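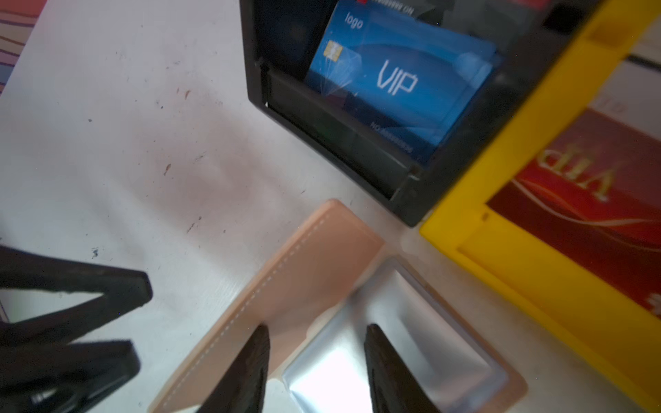 카드지갑 정리하는 법: 멤버십 카드 꺼내서 나누기

저는 VIP 카드가 생길 때마다 아무 홀더에나 끼워 두는 사람이었어요. 그러다 8월에 이사하면서 서랍을 열었는데 세상에, 홀더마다 카드가 겹겹이! 그래서 마음먹고 정리해 봤습니다.

1. 흰 테이블에 홀더부터 다 꺼내 놓기
저는 검정 플라스틱, 노란 플라스틱, 베이지 가죽 이렇게 늘어놓고 시작했어요. 바탕이 하얘서 색이 확 구분되더라고요.

2. 뒤에 숨은 카드 확인하기
앞에 파란 VIP 카드가 있으면 그것만 들어 있는 줄 알기 쉬운데, 검정 홀더는 그 뒤로 다른 카드가 빼꼼 보여요. 빨간 카드가 든 노란 홀더도 마찬가지! 끝까지 밀어 올려서 한 장씩 빼 주세요.

3. 쓰는 카드와 안 쓰는 카드 나누기
제 기준은 4개월이에요. 그동안 한 번도 안 썼으면 일단 상자로 보냅니다. 포인트가 1000점 넘게 남은 카드만 봐줬어요 (아깝잖아요).

4. 홀더 닦기
플라스틱은 물티슈로 쓱 닦고 마른 천으로 한 번 더. 가죽은 물티슈 말고 부드러운 마른 천으로만 닦아요. 스티치 쪽은 살살, 은색 금속 부분은 안경닦이가 최고예요. 테이블에도 자국이 있으면 같이 닦아 두세요.

5. 자리 정해서 다시 넣기
매일 쓰는 건 가죽 홀더, 가끔 쓰는 건 플라스틱 홀더에 넣었어요. 위아래 방향도 맞춰서 넣으면 계산대 앞에서 덜 헤매요. 저는 저녁 7시에 시작해서 드라마 한 편 보는 동안 다 끝냈답니다.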